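Keeping a thermos from smelling

attila_gulyas
I have a steel thermos from Tomstead, two years old. The coffee smell does not leave it, also after 80 washes. What do you use? 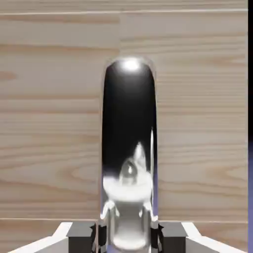
Category: Kitchen and Cleaning

radebe6
Baking soda, two spoons, hot water, leave it overnight. Rinse well in the morning.

msithole
I do not agree with radebe6. For me the soda did nothing. The smell sits in the rubber ring of the lid, so please buy a new ring. Mine was a Flenano and it fitted.

attila_gulyas
Thank you both. I will first try the soda, it is cheaper. My lid lives in the cabinet, closed on the bottle. Is this wrong? 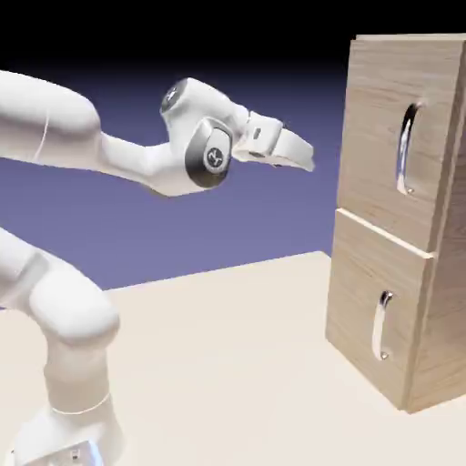 Re: Where to store the lid

msithole
Yes, please store it open. Marietjie

radebe6
Open, I agree. But I still say soda.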